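Julutow Two-Arm Bench Kit
Set-up Guide, Section 4: Mounting, Cabling and First Reach Check

4.1 Before you start

Complete Section 3 (unpacking and controller installation) first. You need the two arms, both mounting brackets, the cable set and the hex keys from tray B. Two people are required to lift and seat the arms.

CAUTION: Keep the controller switched off and unplugged until step 9. Keep the emergency stop within reach of the operator from step 9 onward.

4.2 Mounting the arms

1. Place the table on a level floor and lock the casters, if fitted.
2. Mark the bracket centers on the near edge of the table, 344 mm apart.
3. Clamp the left bracket to the edge. Tighten both clamp screws by hand, then a quarter turn with the long hex key.
4. Repeat for the right bracket.
5. Seat each arm on its bracket and fit the four base screws. Tighten in a cross pattern.

NOTE: Soft wood tops can compress under the clamps. Retighten the clamp screws after the first 40 hours of operation.

4.3 Routing the cables

6. Run the base cable of each arm along its lower segment and back to the controller.
7. Leave a free loop at the wrist. With the wrist turned to either limit, the loop must not pull tight or catch on the fingers.
8. Plug the base cables into ports L and R. Do not swap them. The controller does not detect a swapped pair and will mirror all motion.

4.4 First reach check

9. Power up the controller. Wait for it to report READY on the display.
10. Select SETUP > REACH CHECK. Set speed to LOW.
11. Place a small, unbreakable object at the far center of the work area, 200 mm or more from any table edge.
12. Press and hold RUN. Both grippers travel to the object. Release RUN to stop.
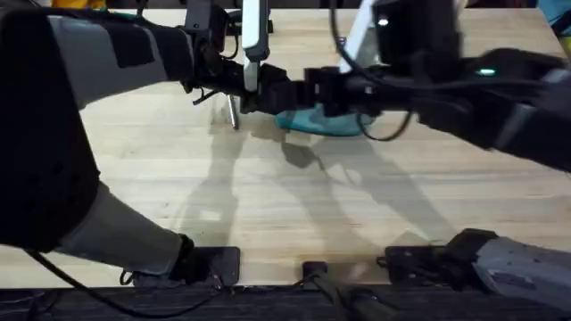
Figure 4-2. Both grippers at the far center of the table, over a teal test object.

13. Check the clearance between the grippers, the fingers and the wrist cables. If any parts touch, release RUN, select HOME and go back to step 7.
14. Save the result under a new profile name.

CAUTION: Do not reach between the grippers while RUN is held.

If the display shows code 223, one arm has stopped short of the target. Check the bracket spacing (step 2) and repeat the check from step 10.

Guide revision: Wednesday, June 12, 2024. Technical content: Oddur Steinarsdóttir, Ploderska.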